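Trakley Community Help
Furniture and Surfaces

Care of pale wooden desk tops in a shared study room

Posted by Wing-sze Fung

Our study room has been fitted with pale wooden desks with a smooth satin finish. The supplier's care sheet has been mislaid. I should be grateful for advice on routine cleaning, and on whether the tops ought to be oiled. The room is used daily until 9 pm and we have 40 desks to maintain.

Flesska

Oil should not be applied until the existing finish has been identified. A lacquered top will not absorb it and will remain sticky. Place a drop of water on the underside of one desk: if it still stands as a bead after several minutes, the surface is sealed and requires no oil.

For routine cleaning, the following is sufficient.

Remove dust with a dry, soft cloth, working along the grain.
Wipe with a well-wrung cloth and a little mild washing-up liquid in warm water.
Dry the surface at once.

Cream cleaners and scouring pads are to be avoided, as they leave shiny patches on satin finishes.

Au

We use ordinary furniture polish at our branch and have had no complaints. It does make the paper slide about.

Nistamine

I would advise against the polish mentioned above. Silicone polishes can cause difficulty if the tops are ever refinished. Should light sanding become necessary, first confirm whether the top is solid or veneered, and begin no coarser than 250 grit.

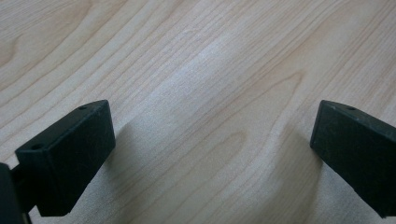 In which direction should a desk top be sanded by hand?

Along the grain, with light and even pressure, as marks made across it will show once a new finish is applied.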